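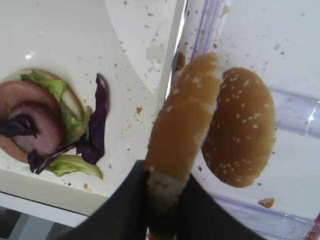 Hidayah Sinaga would rather talk about the end of the shift than the robots. By the last two hours, she told colleagues at a staff meeting in May, her wrists used to decide how fast the line went. Her comments are included in the workplace review released on August 14, 2025 by Prevuren, which prepares sandwiches and burgers for hospitals, schools and office cafeterias from its kitchen in Ternley.

The review covers the company's first period of work with robotic arms at its assembly tables. The arms handle the bread, lifting bun halves from a container and bringing them to the burgers being built. Staff continue to prepare the fillings, check each order against its dietary sheet and approve every tray before it leaves the room.

Prevuren has placed 2 robotic assembly stations in service on the burger line. Together they are scheduled for 600 burgers per shift, out of a daily kitchen output of 3885 items. All other products, including wraps, salads and hot meals, continue to be made by hand.

"Bread is soft, it sheds crumbs and no two buns are quite the same shape," said Jhun Lagman, Director of Operations at Prevuren. "We set the speed of the stations to suit the product. A crushed bun goes in the waste bin whether a person or a machine crushed it, and our customers are entitled to a meal that looks cared for."

No positions have been removed as a result of the change. Under an agreement reached with employees before installation, assembly staff rotate through three duties during a shift: filling preparation, station supervision and final inspection. Station supervisors receive paid training and a higher hourly rate for the time spent in that role. Any employee may stop a station at any time, without asking a manager first.

The agreement also limits the use of data. Records from the stations may be used for maintenance and food safety – they may not be used to measure the pace of individual workers.

Employees raised several concerns in the review, and these are published in full. Cleaning between product changes takes longer than planned, and the late shift has asked for a second trained supervisor. Amirul Wibisono, who represents assembly staff, said the late shift request was the more pressing of the two.

"People accepted the stations on the understanding that they would not be left alone with them," he said. "We expect that to be honored on every shift."

Prevuren has agreed to train additional supervisors and will revise the cleaning schedule with the night team. A decision on further stations will not be taken until both matters are settled.

Copies of the review are available on request from Melur Lau, Communications Office, Prevuren, Ternley.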